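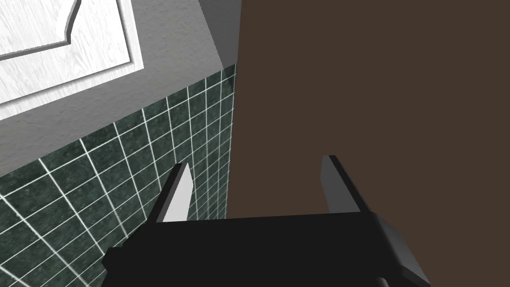
Clitow Simulation Gallery

The Endcombe laboratory studies how two-armed robots may be trained across many rendered interiors before any work on hardware. Each room combines different wall, floor and ceiling surfaces. The Bozsik set holds 720 such rooms, of which 20 are reserved for testing.

Room view, both arms

The room joins brown stone, green tile and gray brick over a marble floor. Surfaces are assigned independently of one another —

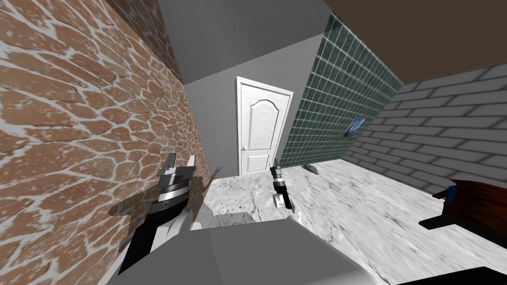 a choice intended to keep the control policy from relying on any single texture. Policies are compared over 1000 trials, with the same starting positions used for each method.

Arm near the wall

One gripper casts a soft shadow on the brick. Shadows are retained in all training views.
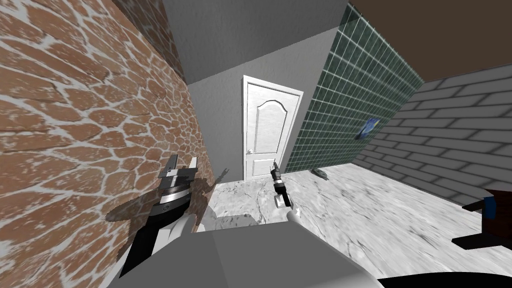 Credits and contact

Rendering and room design: Csaba Bodnár. Requests for the test rooms may be sent to the Endcombe laboratory office.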